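## 3. Costume and silence in the third season of *Surus*

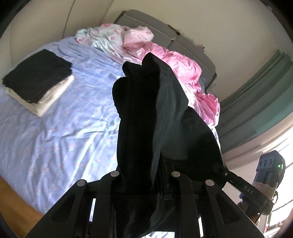 **Figure 3.** Black garment raised over a bed.

The animated series *Surus* has been discussed mostly for its battles. In this section we look at a quieter part of it, the episode called "The Salt Gate", which comes fifth in the third season and in which almost no fighting takes place. We chose it because the two main characters, the pilot Jelness and her young student Havcombe, spend 14 minutes of it together in one room. In the other episodes they rarely share more than a short talk before a mission.

The story is simple. The two have landed on a moon where the old order of pilots was once trained. Havcombe must put on the dark coat of the order for the first time, and she does not want to do it. Jelness does not explain why the coat matters. She waits, she repairs a lamp, and she lets the student ask. Earlier writing on the series has taken this waiting as coldness in the teacher. We do not share this reading. In the first season Jelness gives orders in nearly every exchange with Havcombe, and the student obeys without learning much from it. In "The Salt Gate" the orders stop, and it is Havcombe who begins to speak in full sentences.

The clothing supports this change. Up to this episode the student wears light grey, and the teacher wears black. When Havcombe finally takes the coat, it is too large for her, and the animators let the sleeves cover her hands. She must push them back each time she wants to touch something. This small action returns in the last episode of the season, when she stands before the council, and there it is done so fast that a viewer may miss it.

The sound is also worth a remark. The composer, Abdel Hamid, gives the room no music until the lamp is working again. After that we hear one low string note, which stays under the talk and is not resolved when the episode ends. The same note opens the following episode, but there it is played by a horn and belongs to the enemy fleet. We understand this as a warning that the coat brings duties as well as honour. It is possible that the link was made only to save time in the production, and we found no statement which could settle the question.

For the wider study we coded 82 conversations between teachers and students across the three seasons. The conversations in "The Salt Gate" have the longest pauses of all, and they are the only ones in which the student speaks last each time. The coding of pauses was done by hand, and very short ones were left out. How far this pattern continues in the later film, where Jelness appears only as a voice, is treated in Section 4.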